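I've spent most of January with a Kettler grip kit on my kitchen counter, and a few of you wrote in wanting to know if it's worth the money, so let's get into it. The short version is that I like it a lot, with one gripe that I'll get to (it's the strap, it's always the strap).

If you missed the last issue, Kettler sells hand-held grippers for people who want to record pick-up jobs for robot training without buying a whole arm. You squeeze, the fingers close, and you do normal household stuff with them. The starter kit comes with a single gripper, 20 spare finger pads, a charger and a printed card of practice tasks. I started with the card and got bored by task 4, so I moved on to snacks. Snack bags are a great test! They're slippery, they crinkle, and a hard squeeze turns your lunch into crumbs.

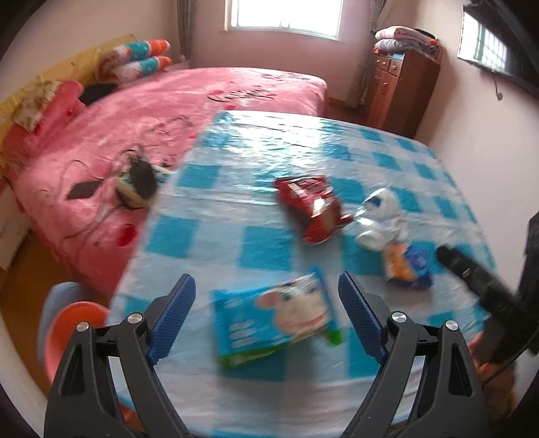
Can I use the kit if I'm left-handed?
The handle is the same on both sides, so either hand is fine, and you just move the wrist strap over to the other slot before you start.

My favorite part is the pads. They're ribbed and blue, and swapping a set took me 3 minutes the first time, mostly because I was hunting for the little key. Lertchai Thongsuk over at Judum, who has put way more hours on his than I have, told me to wipe them down with plain water and skip the soap. I'd been using soap. Oops.

What I don't love is that strap. It digs in after a long stretch, and I ended up wrapping mine with an old sock. Kulap Klinhom has the same complaint and swears by the padded one from Utberg, sold separately, which I haven't tried yet (send me one, Utberg, I'm easy to find). 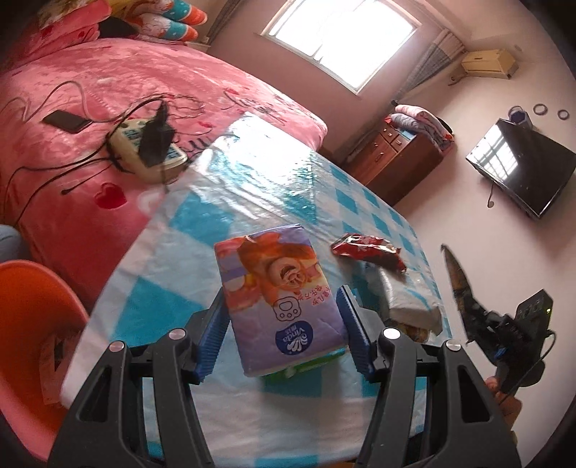 Page last changed: January, 4:38 p.m.

Tissue packs are what I'd hand a beginner, by the way. They have some give to them, so you can get a feel for the squeeze, and picking one up by the sides is a nice easy grab. Go slow on the way down, too. My early tries all ended with me letting go too high.

The Firnis app that goes with the kit is okay. It sorts your clips by task and lets you toss the bad ones with a swipe, and I tossed 38 in my first sitting, so I got to know that swipe pretty well. Uploads drag a bit on my home connection. I'd love a way to rename a batch after it's saved, and I've asked them for it.

If you're on the fence, Judum has a loaner kit you can take home for a couple of weeks. Ask for the newer handle and bring your own sock.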